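**Simulated gripper comparison** is a method of testing robot hands on a modeled task before any hardware is bought or mounted. The arm, the room and the objects are held the same, and the gripper or its control settings are changed between runs. Kitchen layouts are widely used, as handles, rims and smooth surfaces place different demands on the fingers.

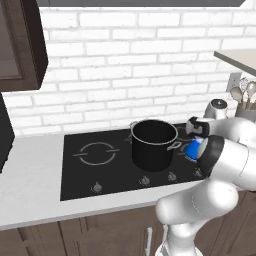
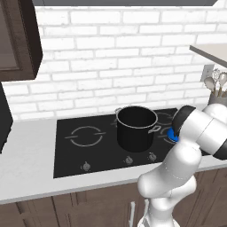
**What does a gripper comparison measure?**

It measures how often each gripper completes the same task under the same conditions, and how closely the arm follows its planned path while doing so. Grip force and the time taken are usually recorded as well.

## Procedure

In the Hullstead protocol, drawn up by Catrin Maddocks and Lewis Dow, 2 grippers are each given 200 runs on one arm. Starting positions are drawn from a shared list – the same list for both grippers – and the controller is left unchanged. A run ends when the object is released or the time limit is reached.

## Limits

Contact between a finger and a thin handle is hard to model, and friction values are often estimated. Ieuan Skyrme's review of the Rullano trials found that rankings of soft fingers were less stable than rankings of rigid ones. Results are therefore normally checked on a physical arm with a smaller set of runs.

## See also

- Gekum controller
- Grasp planning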